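Ticket: Wipe skill reports surface clean with stain still present
Project: Rollard dish handling
Component: perception / coverage check
Status: Open, workaround in place
Priority: 2

Summary
The wipe skill exits with SURFACE_CLEAN while the residue classifier still has live detections on the bowl wall. Seen on white glazed bowls only. Plates and the gray test bowls pass.

Setup
Planner: Irnetti, current branch
Force controller: Imai, stock gains
Logging: Zorgate recorder, wrist camera and joint torques
Exposure on the wrist camera was set to auto.

Steps to reproduce
1. Load a white bowl with dried sauce on the inner wall.
2. Start the wipe skill with the default coverage target.
3. Let it run until it exits without stopping it by hand.
4. Compare the exit code with the residue mask in the recording.

Expected
Skill keeps going until the mask is empty or the stroke limit is hit.

Actual
Skill exits after 27 strokes. Coverage reads as complete. The mask still shows a patch low on the wall.

Log, first pass
I went through the recording, 1,937 wrist frames. Contact force stays inside the band the whole time, so the sponge is touching the bowl. I had suspected Imai first because of the trouble we had in October with the finger lifting off on curved walls. That one is fixed and I see no sign of it here.

Log, second pass
Turned on the debug overlay for the coverage map. Cells get marked as wiped when the projected sponge footprint passes over them. The footprint is a flat rectangle. On a steep wall it projects too wide, so cells beside the sponge are counted even when the sponge never reached them. I get nearly two rows of extra cells on each stroke.

That explains the coverage number. It does not explain why the residue check lets it through, as that check should run on its own at the end.

Log, third pass
The residue check drops any pixel above the brightness cutoff and treats it as "no data". Then the exit logic treats "no data" as clean if coverage says the cell was wiped. With warm light coming in from one side and water on the glaze, a big part of the wall goes over the cutoff. The mask shrinks from that side in. Both faults have to happen together for the skill to exit early, so the gray bowls never showed it.

Frame from the recording, overlay off:
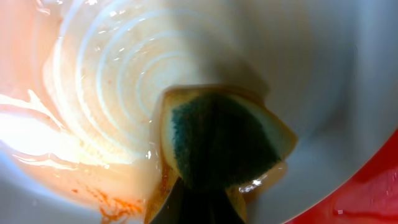
Wrist view during a stroke. Sponge against the inner wall, orange-red residue at lower left, glare along the left side.

Workaround
Lock the exposure before the skill starts and lower it until the glare no longer clips. Set require_residue_pass to true in the Irnetti config. The skill then runs to the stroke limit on some bowls, which is slow but does not give a false clean.

Still to do
- Replace the flat footprint with one that follows the fitted bowl surface.
- Make "no data" block the exit and ask for a second view with the wrist turned.
- Check if the raised rings on the bowl bottom also go over the cutoff. They have small bright glints on them, but I have not measured it.
- Add this recording to the regression set.

Leaving the ticket open until the footprint change is merged. The exposure setting is not saved between restarts, so anyone using the workaround has to set it again after a reboot.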